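Filed under: Workshop Notes > Two-Arm Cells > Upkeep

Resetting the kitchen cell after a gripper swap

The Trernton kitchen cell will run happily for weeks and then, the morning after you change a gripper, try to put a plate through the dish rack. Do the steps below in order. Skipping ahead saves 20 minutes and costs a plate.

1. Park both arms and hit the stop. Check the flange bolts by hand before you reach for the torque wrench. If one turns under your fingers, congratulations, you've found last week's problem too.

2. Look at the cable loops at the wrist. They need enough slack for a full turn and not so much that they lasso a mug. Move the last joint slowly by hand through its whole range and watch for anything that pulls tight.

3. Load the Flenitz tool file and set the payload again. The arm does not know you changed its hand. It will go on believing in the old one with great loyalty.

4. Put the props back at their marks: dish rack, mug tree, corn basket, cabinet. Ivus, our checking script, allows 9 millimeters of drift and complains at length past that. 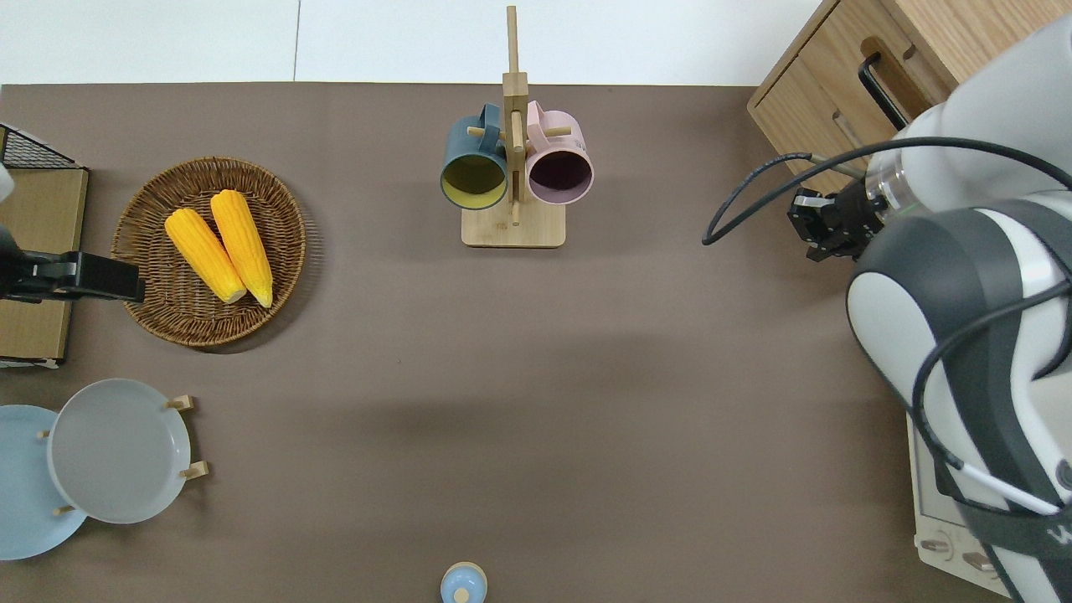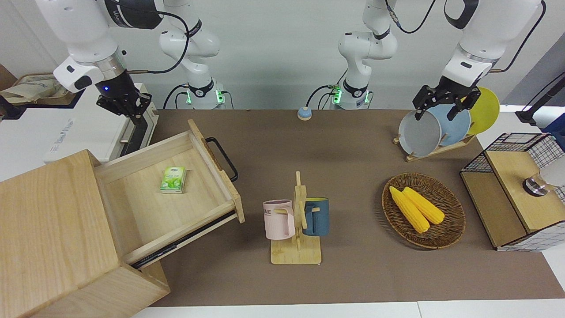
Cell with the mug tree and corn basket out, first from one arm's side of the table, then with both arms in view.

5. Run the plate grip at a quarter speed. You want the fingers on the rim and the plate upright. If error 302 comes up, the finger offset is still the old one, so go back to step 3 and be humble.

6. Open and close the cabinet drawer a few times by hand. A sticky slide looks exactly like a bad calibration and has eaten whole afternoons.

7. Let it cycle. We do roughly 200 picks before handing the cell back, usually on a Sunday when the building is quiet enough to hear a gripper miss.

Write the new offset on the tape on the controller. Cross out the old one. Please use a pen that works.

Related
- Kuster flange adapters: which side is up
- Cable dressing for people who hate cable dressing
- Ivus keeps failing my basket
- Replacing worn finger pads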